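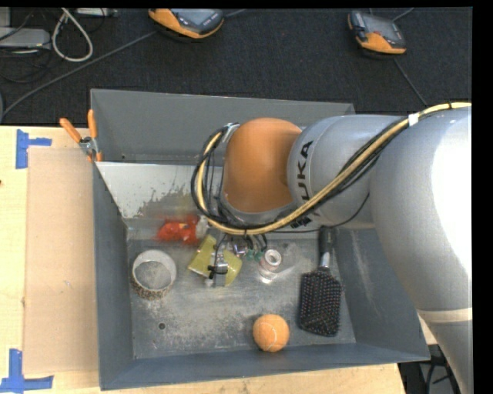 Page 127

Chapter 6
Bins and Small-Item Storage

6.1 Scope of the chapter

Chapter 5 dealt with shelving and the storage of cartons. The present chapter deals with open bins, that is, rigid containers without lids in which small items are kept unsorted and from which they are taken one at a time. Tote boxes with lids are left to Chapter 7. Sacks and other soft containers are not covered in this book.

A bin is described by four properties: its depth, the material of its walls, the surface on which it stands, and its fill. The first two are fixed when the bin is bought. The third is fixed when the bench is laid out. The fill changes with every item taken, and most of the errors treated in section 6.5 arise from it.

6.2 Terms

Fill: the share of the bin's inside volume taken up by the items, counting the gaps between them.

Low fill: a state in which the items cover the floor of the bin in a single layer or less.

Mixed load: a load in which the items differ in shape, size or stiffness.

Reach depth: the distance from the rim of the bin to the top of the item to be taken.

Rim clearance: the free height above the rim needed to lift out the tallest item without tilting it.

Reach depth and bin depth are often confused. In a full bin the reach depth is close to zero, however deep the bin may be. At low fill the two differ only by the height of the item.

6.3 Deep metal bins on a bench

The chapter photograph shows a deep grey metal bin on a pale wooden tabletop, holding a handful of small objects. The load is mixed. One object is yellow-green and resembles a tilted cup; another is bright red and looks crumpled. The two would have to be entered separately on a load sheet (Form 6A, page 157).

Metal walls keep their shape under side pressure and can be wiped clean. They also make noise when hard items are dropped in, and a bare metal base will mark a wooden top if the bin is dragged. A mat of felt or thin rubber should be placed under any metal bin that is moved more than once a day.

Deep walls stop items from rolling out. The price is reach depth. In the Tollside store trials, reported by Mudaliar, pickers working at low fill took longer over each item than pickers working from half-full bins of the same pattern. The trials covered 2,000 picks from 62 bins. Shallow trays, tested later at the Aklow depot, removed the difference but took up more bench space.

6.4 Cups and other hollow items

A hollow item may come to rest upright, inverted or on its side. Its resting position affects both the space it takes up and the ease with which it can be gripped. For the purpose of estimating fill, a hollow item is counted at its outside volume unless it is nested inside another.

Crumpled or soft items have no fixed volume. They are measured as found, and the figure is marked with the letter S on the load sheet.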